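Does Home Advantage Still Matter in Our League? A Project Report

I picked this topic because I lose at fantasy soccer every year and wanted to know why. My roommates all pick players by feel. I thought that if I had a rule – any rule – I might at least finish above them. The rule everybody repeats is "start your guys when they're at home," so for my semester project in Intro to Sports Statistics I decided to test whether it's worth anything.

Our campus fantasy league runs on the regional amateur division, so there are no famous names in here. I used four clubs: Ukov, Dallstead, Åberg and Skiris. I know those four well enough to catch mistakes in the match sheets (there were a lot of mistakes). Dallstead's sheets were the worst. One forward was listed under two different spellings for half the season and got his assists split between them, which took me a whole evening to sort out.

What I collected

I ended up with 631 player appearances. An appearance means one player in one match, and I only kept it if the player was on the field for at least an hour. I went back and forth on that cutoff. If you include late subs, you get a big pile of ones and twos that drags everything down, and the subs aren't people you'd start in a fantasy team anyway. Of those appearances, 324 were at home and the rest were away, so the two groups came out close in size without me having to do anything clever.

For each one I wrote down goals, assists, clean sheets, cards and total fantasy points under our league's scoring. I typed all of it into a spreadsheet by hand, mostly in December, mostly after midnight.

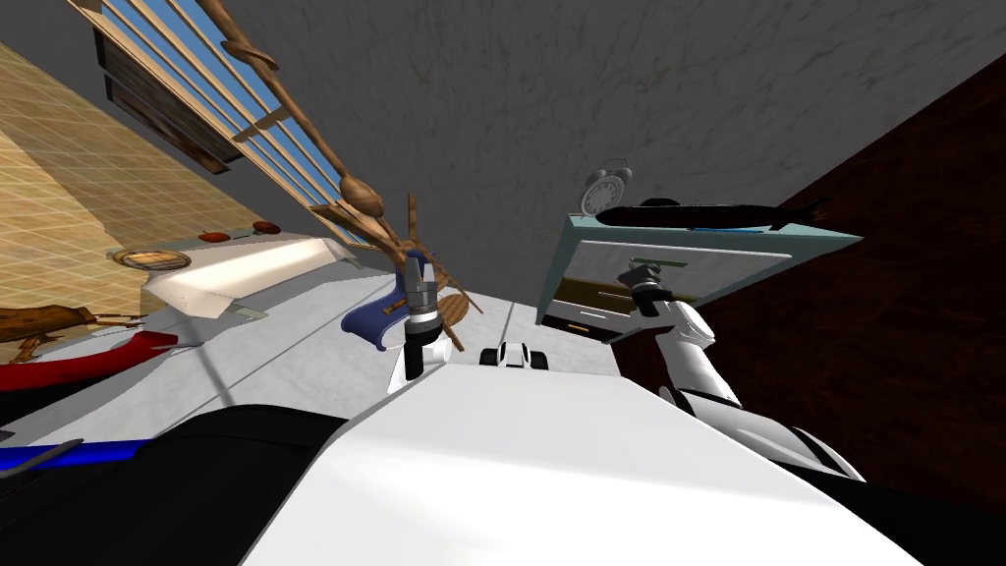

The scoring system matters more than I expected. Our league gives defenders four points for a clean sheet and nothing extra for tackles or blocks. So a defender who has a quiet afternoon behind a strong midfield scores better than one who throws himself in front of everything and lets in one goal. My instructor, Hedvig Ekström, pointed out in her comments on my first draft that this makes defenders' points mostly a team stat. I rewrote the whole middle section after that and split the players by position, which I should have done from the start!

What I found

For forwards, home games barely helped. The averages were so close that when I shuffled the home and away labels 200 times, the shuffled gaps were often bigger than the real one. Ukov's forwards even did a bit better away. I think that's down to style – they sit deep and break quickly, and the home team in those matches usually comes out to attack them. That's my guess from watching, though. The spreadsheet can't tell me that.

Midfielders leaned a little toward home, mainly through assists. I wouldn't build a team around it.

Defenders and goalkeepers were where it got interesting. Clean sheets came more often at home for all four clubs, and the gap was widest at Skiris, who play on a narrow field with a slope toward one corner. Visiting wingers seem to hate it. Åberg's was the smallest gap, and they share their ground with another club, so maybe it doesn't feel like much of a home to them.

Problems with all this

It's one season, and one season has weird stuff in it. Åberg lost their first-choice keeper early on and their backup had to learn the job in public. I left those matches in, and I'm still not sure I should have.

Also, I treated every appearance as if it stood alone, which it doesn't. If a team keeps a clean sheet, the whole back line gets the points together, so my defender numbers look like more evidence than they really are. Next time I'd count each team's defense once per match. I'd also want to record how strong the opponent was, because the schedule gave Dallstead most of their hard games on the road.

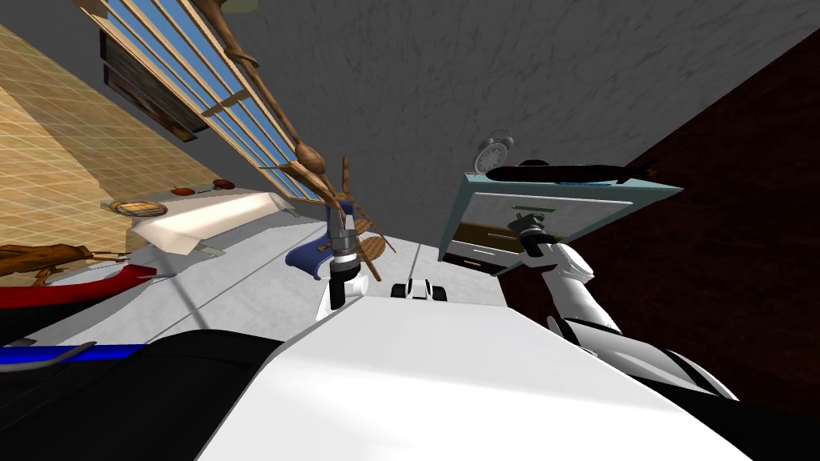
Simulated robot arm gripping a pale teal drawer unit.

What I'd do with it

I tried the findings out on the last stretch of our fantasy season. I kept my best forwards in wherever they were playing and only swapped defenders and the goalkeeper to follow the home games. I went up two places, which proves nothing over so few rounds, but I enjoyed it a lot. I still finished behind one roommate who picks his team by jersey color.

The spreadsheet is in the class folder with a tab for each club. If you reuse it, check the Dallstead tab for double spellings first – I fixed the ones I found, and there could be more.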